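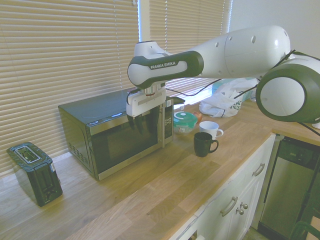

Figure 1. The kitchen counter with the arm over the microwave, two mugs and a lidded container to the right.

Can It Make My Lunch Yet?
Project report by Eulalia Garrido
October 2024

Why I picked this

My dad runs a small lunch counter called Fakhoury, and I've worked there every summer since I was old enough to reach the till. If you've ever worked the back of a place like that you know how much of the day is the same four or five jobs over and over. Open the microwave, put the thing in, close it, take it out, find somewhere to put it down. So when we had to choose a topic I wanted to know if a robot arm could take over even one of those jobs, in a normal kitchen with normal stuff lying around. My supervisor thought "chores" was too big (fair enough) so I cut it down to chores around a microwave.

What I wanted it to do

I settled on four jobs:
Move a mug from one spot on the counter to another.
Pick up a plastic food container with its lid on.
Open the microwave door.
Put the container in the microwave and close the door.

The arm is a Franka Emika with a two-finger gripper. For the software I used Plurkero, which lets you guide the arm through a job by hand and then learns from the recordings. I started recording in February and ended up with 1000 demonstrations, which sounds like a lot until you find out how many of them are the same mug. I'd planned on 2248 because that's how many the Cimidia tutorial uses, but my wrists and my timetable both said no.

After training I ran 106 tests across the four jobs. I counted a test as a success only if the arm finished without me touching anything, and I was strict about it. Almost 46 per cent passed, and that one number hides a lot, so I'll go job by job.

Mugs

This was the good one! By the end I could put a mug down on open counter, go and fill in my log sheet, and trust it to be moved by the time I looked up. Handles were the main worry. If the handle pointed out to the side the fingers could come straight down over the rim and everything was fine. When the handle pointed back at the wall the arm would sometimes dither above it for ages and then go for it anyway.

Two mugs close together was a different story. In Figure 1 the dark one partly hides the white one, and that's the kind of layout that caused trouble. It would go for the dark mug happily enough, but ask for the white one and it often headed for somewhere in between. Colour mattered too. The dark mug was harder late in the afternoon and the white one was harder when the sun was coming through the blinds and bouncing off the wood. I ended up writing the state of the blinds on every log sheet, which I should have done from the beginning.

The container

Middling. Clear plastic is hard for cameras, and I'd read that before I started, but I didn't really believe it until I watched the gripper close on air beside a tub I could see perfectly well. The coloured lid helped a lot. When I swapped it for a clear lid the results dropped so badly that I stopped testing and went back to the green one. I've put those runs in the appendix so it doesn't look like I'm hiding them.

Squeezing was the other problem. Too soft and it slipped, too hard and the lid popped off. At Fakhoury that would be soup on the floor, so I've been a bit unforgiving in how I scored it.

The microwave door

I lost most of my spring to this door. A person hooks a couple of fingers around the handle and swings it without thinking, but the arm has to follow a curve, and if the curve is a bit off it drags the whole microwave across the counter. It did that a lot. My friend suggested a non-slip mat from Pridurden, the hardware place near campus, and that fixed more failures than any of my code did. I'm still not sure if that counts as cheating. I decided it doesn't, because we have the same kind of mat under the slicer at work.

Putting it all together

Full job, container in and door closed, worked a handful of times and never twice in a row. Mostly it got the door open and then bumped it half closed again on the way back with the container. It also has no idea anything has gone wrong - it'll carry on and "place" a container it dropped a minute ago.

So, can it do chores?

One chore, with me hovering. I'd let it move mugs in my own kitchen. I wouldn't let it near a lunch rush, and Dad agrees, although he did ask if it could do the toaster. I'd like to try that next, plus a proper go at the door with a force sensor reading fed into the training. I'd also record demonstrations at different times of day instead of always after my morning lab.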